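Skip to content
Search this blog
Type and hit enter

Filed under: Old Cars, Hillclimbs, Moaning

September 16, 2021
Posted by Sombat Thongdee

Back from Stindley. Sunburnt on one side only, the driving side, and my left knee has gone. Writing this fast before work because if I leave it till later I'll forget which bits went wrong in which order.

So. Stindley hillclimb, classic class, second go at it. First was two years ago in the rain and I don't count that. Car this time was the Drellau again, same as ever, 1000cc and a gearbox like a bag of spoons. New plugs, new front pads, old everything else. Left home in the dark with the trailer and a flask and got as far as the roundabout before remembering the helmet. Went back. Forty minutes gone.

Scrutineering was fine apart from the battery strap, which the man didn't like. I didn't like it either. Borrowed a better one from a Tanasarn owner parked next to me, lovely car, dark red, all original down to the horrible seat cloth. He has had it since new. Only a handful left on the road and he drives his to the shops in it.
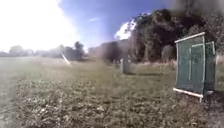
Green cabinet on the grass, blue sky

First practice run. Cold tyres, too much throttle off the line, went up sideways in front of everyone's breakfast. Calmed down by the second bend. The third is the one that matters at Stindley, tightens up on you halfway round and there's a drain on the inside that you either use or you don't. I didn't. Lost a second and half there alone.

Second practice much better. Braked later, stayed in second gear all the way to the top bends instead of hunting for third, and the engine pulled properly from low down for once. Reckon that's the carb. I'd been running it rich since December and only got round to changing the jets the week before. Should have done it months ago. Plugs came out a nice biscuit colour and I was showing them to people like baby photos.

Lunch was a cheese roll. 50p more than last time and less cheese.

Then a long wait. A single seater dropped its oil most of the way up and they had to put cement dust down, sweep it, put more down. Over an hour. Everybody stood about talking about what they'd sell if they had to sell something. I said the trailer. I'd keep the car and drive it there, if I trusted it, which I don't past 40 miles.
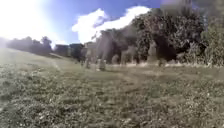 Sun over the slope

Timed runs. First one I was careful because of the cement dust and it showed. Slow start, tidy middle, lifted at the top when there was no need to. Slower than my second practice, which is a daft way to do it.

Second timed run, last chance. Right. Revs up, clutch out, hooked up straight away for the first time all day. Used the drain. Felt the inside wheel drop in and the whole car sort of hang on it and fire itself out the other side, and I shouted something in the helmet. Then missed a gear. Of course. Went for third on the straight bit, got a handful of nothing, a horrible crunch, found it at the second stab. Still went quicker than anything I've done there. Beat my old time by plenty and finished fourth in class, one place off a pot. If I'd got that gear I'd be writing this with a cup on the desk.

The Tanasarn was second! Seat cloth and all. Gave him his strap back and he wouldn't take anything for it.

Gearbox then. It's been baulking on third since spring and I've been pretending it was my feet. It isn't my feet. The synchro's worn and possibly the selector fork too, wont know till it's out on the bench. Rang Wiso for a price on the parts and they've got one set left, off a donor car, 100 quid plus postage. Said yes before I'd thought about it. So that's the winter sorted, gearbox on the kitchen table if I can get away with it, garage floor if not.
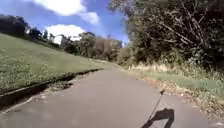
While it's out I'll do the clutch as well, seems silly not to. And the rear engine mount, which has gone soft, and I want to look at the speedo cable because it ticks. If anyone reading has done a Drellau clutch without the proper alignment tool I'd like to hear how. I've seen it done with a bit of broom handle and tape. Not sure I'm that brave.

Also need rear tyres before next season. The ones I've got have loads of tread but they're old and gone hard, you can feel it when they're cold. The size is a pain to find now.

Anyway, late for work. Times sheet is somewhere in the van, I'll type it up when I find it.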